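What Is a Data Center?

Posted 28/10/2020

When you save a drawing on a tablet, watch a cartoon, or send a message to your grandmother, the information has to be kept somewhere. People often say it is "in the cloud." The cloud is a nickname. The real place is a building full of computers, and that building is called a data center.

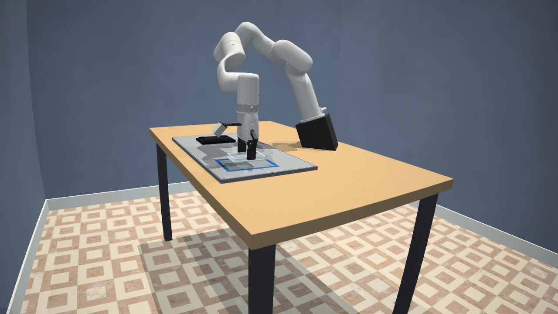
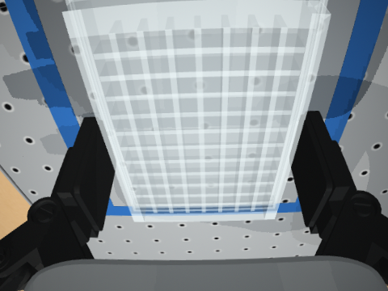

What is kept inside a data center?

Mostly servers, which are computers that store information and send it out when other computers ask for it. There are also cables, cooling machines, and large batteries.

What a server does

The word "server" comes from "serve." A waiter in a restaurant serves food to people who ask for it. A server hands out information to computers that ask for it. When you tap on a game, your tablet sends a short request. The request travels through the air to a box in your house called a router, then through wires to the server. The server finds what you asked for and sends it back the same way. All of this usually takes less than a second.

A server does not look much like the computer at school. It has no screen and no keyboard of its own. Most servers are flat metal boxes, shaped a little like a pizza box but much heavier. They slide into tall metal frames called racks, one on top of another, like drawers in a dresser. The racks stand in long rows with walkways between them.

A data center in Trullville

The data center in Trullville is a small one. It is on the road to Tumwood, next to a field, and from outside it looks like a gray warehouse with hardly any windows. Inside there are 344 servers. The school district uses some of them, the public library uses some, and the rest are rented by small businesses in the area. One is a bakery that takes its cake orders on a website.

Renting space on a server is a common thing to do. Buying a server costs a lot of money, and someone has to look after it day and night. A bakery would have to learn a whole new job. So it pays a little each month, and the data center does that work. If the bakery gets very busy in December and needs more space, it can rent more. In January it can go back to the smaller amount.

Why it gets hot

Put your hand near the back of a television that has been on all evening. It feels warm. Computers use electricity, and nearly all of the electricity they use turns into heat. One computer warms up a desk. Hundreds of computers in one room would soon make the room too hot for the computers themselves. A computer that gets too hot slows down, and then it shuts itself off.

To stop this, data centers blow cool air at the fronts of the racks. Fans inside the servers pull the cool air through, and it comes out warm at the back. The rows are set up so that fronts face fronts and backs face backs. This makes cold aisles and hot aisles. If you walked down a cold aisle, you might want a sweater. In the next aisle you would want to take it off again.

Some data centers use water for cooling instead. The water runs through pipes close to the hottest parts, picks up the heat, and carries it away. The water stays inside the pipes and never touches the electrical parts.

What happens when the power goes out

At home, when the power goes out, the lights go off and you look for a flashlight. A data center can't do that. People need their information at all hours, and a server that stops suddenly can lose what it was working on.

There are two kinds of backup. The first is a room of batteries. They take over right away, so quickly that the servers don't notice. Batteries run down, though, so they only have to last until the second kind starts. The second kind is a generator, which is a big engine that burns fuel and makes electricity. In Trullville the generator is tested every month -- even when nothing is wrong -- and you can hear it from the field.

Copies of copies

Things break. A disk can wear out, a pipe can leak, and a person can delete the wrong file. This is why data centers keep more than one copy of important information. A copy kept in case something goes wrong is called a backup.

It is best if the copies are not all in one building. The Trullville data center sends copies of its files every night to another data center in Pultier, on the other side of the mountains. If there were a flood in Trullville, the copies in Pultier would still be fine.

You can do the same thing with your own work. If you write a long story on a computer, save it there and also save it somewhere else. Then you have 2 copies, and losing one is not a disaster.

Public cloud and private cloud

You may hear grown-ups talk about different kinds of cloud. A public cloud is like a swimming pool that is open to the whole town. Many people and companies share the same servers, and each pays for the part they use. Their files are kept apart, the way your clothes are kept in your own locker.

A private cloud is like a pool in a backyard. One company or one hospital has it all to itself. It costs more, but the owner decides all the rules. Some groups use both -- private for secret things such as medical records, and public for everyday things such as a web page with opening hours.

Keeping it safe

A data center has locks on the doors, and workers need a badge to go in. At Trullville you go through 5 locked doors before you reach the servers. The information needs protecting too. It is often scrambled into a code before it travels, so that anyone who grabs it on the way sees only nonsense. Scrambling information like this is called encryption. A good password is your part of the job. Make it long, and don't tell it to your friends.

Words to know

Backup: an extra copy of information, or an extra supply of power.

Encryption: scrambling information so that only the right person can read it.

Rack: a tall metal frame that holds servers.

Router: the box that connects the computers in your home to the internet.

Server: a computer that stores information and sends it to other computers.

Try it at home

Ask a grown-up to help you find the router in your house. Look for the small lights on it. On many routers, one of the lights blinks when information is going in or out. Start a video on a tablet and watch the lights, then pause the video and watch again.

Next in this series: How Does a Message Get from Trullville to Shek?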